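Week 6 handout: Writing self-care goals for the IEP
Prepared by Eun-ji Chae

A good goal names the skill, the setting and the amount of help. "Will improve dressing" is too wide, and two teachers will score it differently.

Write instead: Given one verbal prompt, the child will put on a pullover shirt in 3 of 4 school mornings.

Take baseline data before you choose the number. Please bring your draft goal and the Ziremton checklist to the November meeting.
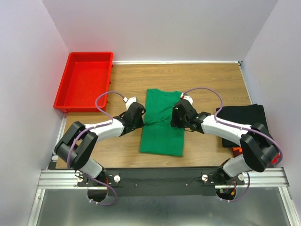
Fig. 1. Green garment lying on a wooden tabletop.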